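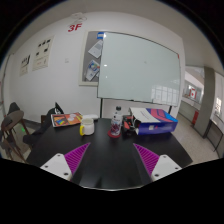
Figure 3. Mug and bottle on a black tabletop, the bottle on a red coaster.

4.2 What people drink at their desks, and why they say they do

I went into this part of the study expecting to write about tea. Everyone I spoke to before we started told me office drinking was really tea drinking, and the early diaries from Trumden seemed to agree. Then the Roltoden diaries came back and I had to throw away most of my first draft (it wasn't a very good draft, so no great loss).

We had 214 usable diaries in the end, kept over 14 working days each. I asked people to write down every drink, where they had it and what made them get up for it, if they got up at all. Comfort Darko and I then read the lot and sorted the reasons by hand. We disagreed fairly often, mostly over entries like "needed a break", which I wanted to count as rest and Comfort wanted to count as company. We settled on a third heading, "getting away", and I still think that was a bit of a cheat.

Thirst came up far less than I'd hoped. In 87 diaries it isn't given as a reason even once. People wrote about cold hands, long phone calls, a colleague putting the kettle on, the walk to the kitchen. One person at Trumden wrote "because it was there" next to nearly every glass of water for the whole fortnight, and I have a lot of sympathy with that.

Where the drink was kept mattered more than what it was. Those with something within reach took small sips all day and were poor at remembering them, so their diaries are almost certainly too low. Those who had to go and fetch a drink remembered each one, quite often with the name of whoever they bumped into on the way. I'd be wary of any survey that asks people to recall a daily total and leaves it at that — the sippers will come out looking thirstier than they are.

The two-drink desk deserves a mention too. Plenty of people kept a hot drink and a cold one going side by side and treated them as quite separate things, the hot one for pleasure and the cold one because they felt they ought to. Several forgot to enter the cold one until I rang them up and asked.
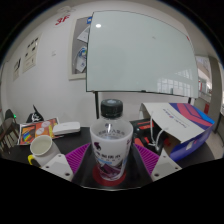

Ffion Rosser, reading this section in draft, thought I was making too much of forgetfulness. People don't forget the water, she wrote in the margin, they just don't think it counts as a drink. She'd have worded the diary sheet differently and asked for "anything you swallowed". I take the point, and the October round at Narnora used her wording. The entries for water did go up, though that round was small and I wouldn't lean on it too hard.

What neither wording gets at is how much was left undrunk. We asked for drinks, so we got drinks, and a cup poured away at five o'clock looks just the same on the sheet as one finished to the bottom. I come back to this in section 5.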